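Minutes of the September meeting

Present: Faith Chege (chair), Josphat Temba (minutes), and 8 members. Apologies were received from the Pillanum branch.

The meeting opened at 6:30 p.m. The minutes of the last meeting were read and approved with one change: the hire fee for the Saltero hall is $90, not $80.

1. Fall coat and blanket drive
Faith reported that 41 bags have come in so far. Most are adult coats. Children's sizes are short again, and the notice at the Mrema Street library will be changed to ask for them by name. Bags can be left at the side door until 8 p.m. on weeknights. Josphat will print new labels — the old ones peel off in the damp.

2. Sorting evenings
Members agreed to hold 3 sorting evenings before the handover. Items with broken zippers go in the mending pile, and anything with mildew goes out. A proposal to wash everything before sorting was discussed at length. It was decided to wash only blankets and bedding, as the laundromat on Uvimov Avenue has raised its prices. Carried, with one vote against.

3. Storage
The back closet is full. Faith will ask the hall manager if the club can use the space under the stage until the end of the year. The two broken clothes racks will be thrown out.

4. Money
The balance was read and accepted. The van rental deposit has not been returned yet. Josphat will call again.

5. Any other business
A request for a second key was turned down for now. The kettle needs a new cord.

The meeting closed at 7:50 p.m. The next meeting will be held in the small room upstairs.
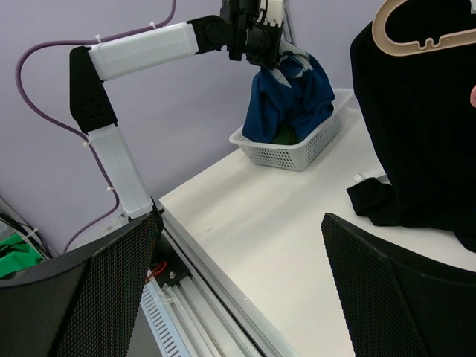
Saltero Neighborhood Club — Clothing and Bedding Group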